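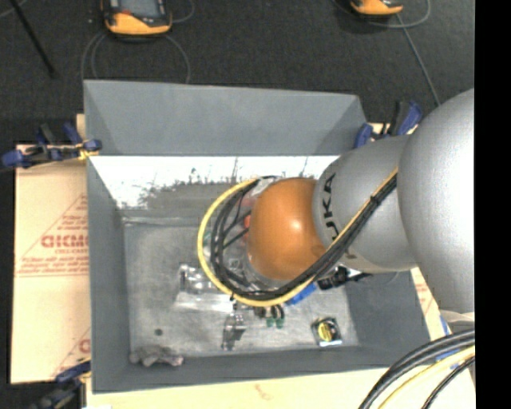

pepperwort_9
Community helper, Skin & Hair board

2 min read

Home Boards Ask Members Search

Itchy flaky patches behind my ears, what helps?

Every January I get dry, flaky patches behind both ears and along my hairline. Regular dandruff shampoo does nothing back there. I'm in Elside, where the water is very hard, if that matters. Any ideas?

Answer 1
Oh, I love this question, I had the same thing for years! Mine was seborrheic dermatitis, and the pharmacist in Ollton got me onto a ketoconazole shampoo. The trick for me was leaving it on – a full five minutes, behind the ears too – and using it 2 times a week for a month. What a difference! Glasses arms can rub the same spot, so wipe those down. If it cracks, oozes or hurts, please see a doctor, it could be psoriasis or an infection.

Answer 2
coconut oil. works on everything

Answer 3
Check your hair dye and earrings as well. I blamed the Flaveton water for ages and it was a nickel allergy! A patch test at the clinic sorted it out. I'd go easy on the coconut oil if it's seborrheic, oils can feed the yeast – plain fragrance-free moisturizer was much kinder to me. Good luck, it does get better!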